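In praise of the series that ends

Narnlow finished in June after 11 episodes, and the complaints began before the credits had rolled. Where was the second series? Who was running the harbour now? I don't know and I'd like it kept that way.

We have got used to television that behaves like a houseguest. Giren was a tidy thriller for one year. By its fifth it had a long-lost twin, a coma and a wedding on a ferry, and I watched it all – mostly while ironing.

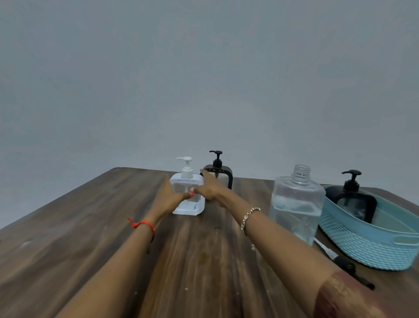
Hands at the table, a clear dispenser bottle within reach.

The soap people have a better excuse. Meren has clocked up 293 episodes and never promised to arrive anywhere. You can miss a month and find the same couple having the same row in a new kitchen. Fine by me.

A mystery is different. If I am asked who pushed the man off the pier, I expect to be told before I retire. Streaming services see a hit and order more of the middle, and the middle is the bit I was hoping to get through.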